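3. Task and Setup

3.1 Choice of task

Most reports on household and workshop robots begin with large, visible chores such as carrying boxes or clearing a table. We chose small-part assembly. Fitting a peg into a hole or a block into a slot is a step in putting together furniture, changing a filter, or replacing a drawer runner, and it is also a large share of bench work in a small shop. Gunawardena and Jeon surveyed repair benches in Kurkberg before this study began and found that seating small parts was the job workers most often wanted to hand over, and the one they least expected a machine to do well.

The platform has two arms, each with a multi-fingered hand. Both arms work over a dark table carrying a white board, on which the parts and their fixture plates are laid out. We call this layout the Atley board.
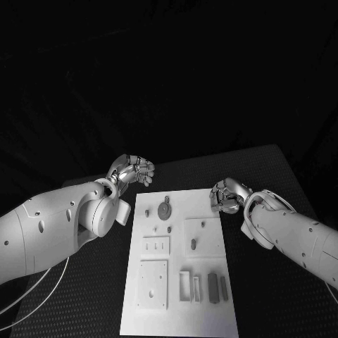 A trial starts with the hands above the table and ends when the target part is seated, when it is dropped, or when the time limit of 2 minutes runs out. The operator does not step in during a trial. Parts that leave the board are scored as drops even if the hand could still have reached them.

We ran 931 trials over 14 sessions. Rathnayake set up the board for each session and Jayawardena scored the recordings without knowing which controller had been used. Where a recording was unclear, Prantl scored it a second time and her score was kept.

3.2 Part placement

Plates and parts were moved between trials, so a controller that had stored a fixed set of positions would gain little from it. The disc and the hollow frames stayed on the board in every layout. White parts on the white board were kept on purpose, as low contrast is common in real work and earlier tests in January had used colored parts only.
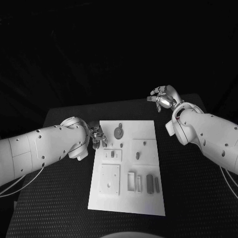
Figure 1. One layout of the Atley board, with gray pegs, a gray disc, white fixture plates, and a row of frames and bars at the lower right.

3.3 Scoring

Each trial received one of three scores: seated, placed but not seated, or failed. The middle score matters for the question of household use. A peg left leaning on the rim of its hole takes a person a second to press home, while a peg under the table can cost several minutes. We therefore report the two kinds of error separately in Section 4 and do not combine them into a single success rate.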